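Why Does Some Stone Have Swirls?

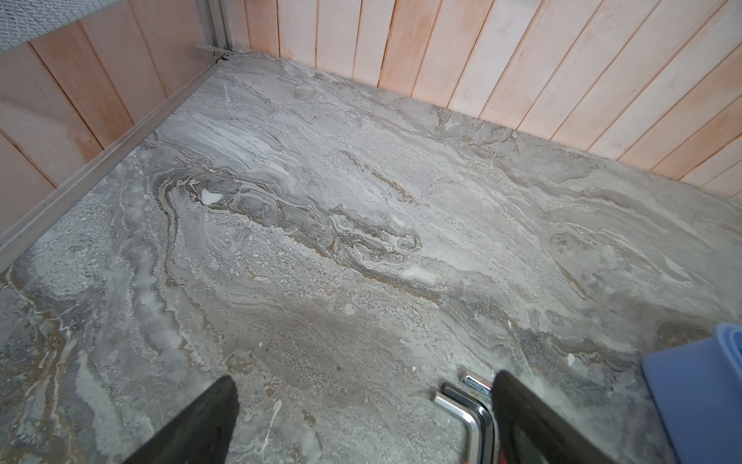 A gray floor with a swirling stone pattern, and darker bands that curl like waves.

Have you ever looked down at a floor and thought it looked like a river, or a storm, or maybe a bowl of pudding somebody had just stirred? Some floors are made of real stone, and others are made to look like stone, and it can be surprisingly hard to tell which is which! Either way, the pattern was an idea that came from nature first, and nature took a very long time over it.

Let's start with marble. Long ago, tiny sea creatures left their shells on the bottom of the sea. The shells piled up (and up, and up) and were pressed into a rock called limestone. When limestone gets buried deep underground, heat and squeezing can change it into marble. If there was some clay or sand mixed in, it makes streaks of gray or brown, and all that squeezing can bend the streaks into folds and loops.

Travertine is a cousin of marble, and it grows in a different way. Water carrying minerals comes up at a spring and leaves a thin layer behind, then another, and another. Bubbles and bits of plant can get trapped in the layers, and they leave little holes.

You can make swirls of your own at home. Ask a grown-up for two colors of modeling clay, one light and one dark. Stack up 7 thin layers, taking turns with the colors, then push the two ends gently toward each other until the middle buckles. Have your grown-up slice the lump in half with a table knife, and look at the bands inside!

Senyo Nutsugah tried it with gray and brown clay and got a shape like a snail. What does yours look like?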